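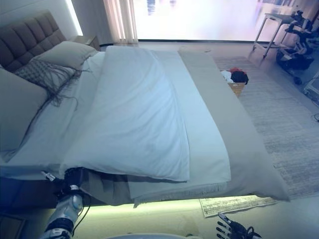 August 9, 2021

Bed day again! I got to the apartment set before anyone else and had the whole place to myself for maybe ten minutes, which I used to drink my coffee and move the tassel cushion back up to the pillows. I love that cushion and I hate that cushion. The fringe gets everywhere, and once a finger hooks a strand you've lost the take, so I've asked Baiba if we can swap it for something plain. She says no, people own cushions with fringe, Sallura has to learn about fringe. Fine.

So we're still on the duvet task. Fold it in half the long way, leave it lying neat, then take the near edge and straighten it out along the side of the mattress. I drove all morning and Mio drove after lunch. My left hand is my good one for this (weird, I'm right-handed for everything else) so I pinch with the left and keep the right one open and out of the way until I need it for smoothing. Tetsuya keeps telling me to close the right hand when I'm not using it so it looks tidier in the recordings, and I keep forgetting, and then I watch playback and there it is with its fingers in the air like it has a question.

The tricky spot is where the white duvet meets the brown layer on the side. You can't feel anything through the gloves, so you're going by sight the whole time, and from the head camera both fabrics just sort of pile up together at the edge. I grabbed both when I only wanted the top one, over and over. Minoru came and stood behind me and said to come in lower, with the wrist turned, and slide the thumb under before closing. I was a little snippy about it because I'd had the headset on since nine and my neck hurt. Then I tried it and got four clean ones in a row. I did say thank you, eventually.

We're supposed to have 2000 good demonstrations of this one by the end of the month. I did 24 keepers today and Mio did 40. Forty! She's been here since March and I've been here longer than that, so I'm choosing to be inspired. She hums while she drives. I think it keeps her slow in the right places, because my problem is always speeding up near the end when I can see the thing is nearly done, and the arm comes in too hard and drags the whole side crooked.

The window was murder until late afternoon. So much glare, everything at the top of the view just goes pink and white, and I squint even though squinting does nothing in a headset. Hatsue says a darker curtain is on order. She said that last month too. I like the green light under the bed though, it gives me something to line up with when I roll in from the side.

Lunch was the noodle place. Baiba talked the whole time about the Pudov people, who want to know if we can do fitted sheets. I nearly choked. I can't do a fitted sheet with my own two hands, in my own bedroom, with nobody recording it! She thinks we should say yes and start with one corner at a time. I said I'd do it if somebody else does the first week.

They ran the trained version at four, just to see. It went for the edge with the wrist turned, low, thumb under, exactly how I'd been doing it since Minoru's lecture, only that can't be from today's data, so it must be from his. Funny feeling, seeing somebody's habit come out of the arm like that. Then it let go too early and sat there. Two tries, same thing both times. Tetsuya thinks we're all releasing at different moments and it can't make up its mind, so tomorrow we're agreeing on a rule. Count of one after the fabric's flat, then open.

Came home and my own bed was a disaster, sheets half on the floor. Left it. Need to remember the neck pillow and my good socks for tomorrow, and ask Mio if she can take the early slot Thursday so I can get to the dentist.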